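Notes from the folding cell

Ritva asked me for a few lines on what's been going on at our end of the workshop, so you're getting rather more than a few, sorry Ritva.

Most of you know the folding cell as the thing by the back wall that picks at shirts all day. It's had a busy August. We had been getting a fault where the gripper would close on a hem, lift, and then let the cloth slide out at shoulder height, and it was getting worse. I blamed the software first (I always do, and Jinlong always sighs at me). Jinlong went through the logs from the wrist camera one evening and the picking points looked fine. The fingers were going where they were told to go. They just weren't holding on once they got there.

So off came the fingers. They're the dark grey plastic ones we've had since we moved over from Golthorpe, and the gripping faces had gone as smooth as a spoon. We're supposed to look at them every 2000 cycles and I'm afraid we'd got into the habit of giving them a wipe and ticking the sheet. Sérgio had a spare pair in the drawer. He swapped them over before lunch and then spent a good hour getting the tips to meet, because one of the mounting screws had been done up cross-threaded by somebody (me, in spring). If you ever do this job, start both screws by hand before you go anywhere near the driver!

After that it was wrist camera calibration, which I quite enjoy. You put the board down, run the arm through its poses, and drink your tea. The first go came out badly and we found the camera bracket had a tiny bit of play in it. You could only feel it if you pushed up from underneath. A new washer sorted that, and the second go was good enough to keep.

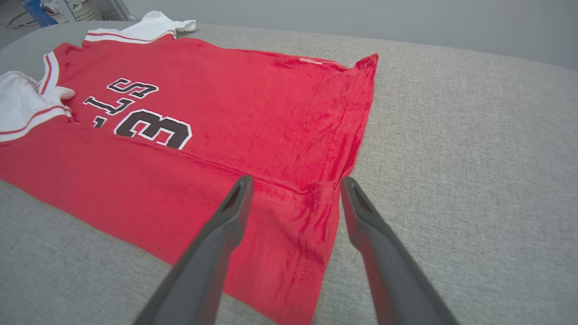
Sports tops are what I've been using for the grip checks, mainly for the stiff print and the trim, which behave so differently from the plain cloth next to them. A tea towel will forgive you nearly anything. A jersey won't. If the fingers come down a touch high they pinch nothing, and if they come down a touch low they press into the padding and the arm stops with a force error. We settled on lowering the approach speed for the last bit of travel and leaving the height alone. Si-eun wants to try it the other way round, and she may well be right, so we've left both settings saved under our initials. Please don't tidy them up.

I ran six garments through on the new fingers, five of them with no drops. The sixth was a slippery training top from the Garance box that has beaten every gripper we've ever owned, so I'm not losing sleep over it.

A few bits of housekeeping while I have you. The finger check is now on the sheet as its own line, separate from the wipe-down, and it wants a proper look with the torch. The old fingers are in a bag marked WORN on Toivo's shelf; leave them there, he wants to measure them. The cable along the arm has been re-clipped, and if you see it sagging near the wrist, stop the cell and come and find one of us. And the little hex key lives on the hook. It does not live in Sérgio's pocket, Sérgio.

Next job is the padding, which has started to sink a bit on the side nearest the arm. I've got a piece of foam on order from Bruvonico and I'll need someone to hold the cover while I staple. Biscuits provided.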